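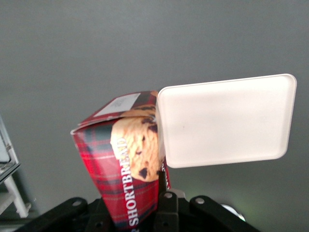 Session 5: Reading a Biscuit Box

Food Packaging and Print, Brornow Studio
Tutor: Leonie Faulkner

Tartan is such a gift to a packaging designer! Bright red with navy, black, green and white lines running through it, and your mind goes straight to Scotland and butter before you've read a word (even though SHORTBREAD is there in big white capitals).

Look at how the biscuit photograph wraps over the edge, from the top face on to the front. I love this. The fold becomes part of the picture, and the chocolate chips still read well from either face. The lettering runs up the front, so think about which way round a shop would stack it.

To do before next time
1. Bring a folded carton from your own cupboard. Open it out flat and mark every crease.
2. Redraw the tartan repeat at 13 mm, then try it across a corner. Lining up the stripes is harder than it looks, and great fun.
3. Find the small white label and sketch 2 other places for it.

Reading: Kamala Unnithan's handout on checks and plaids, in the Pryor Room, shelf 234. Please put it back afterwards!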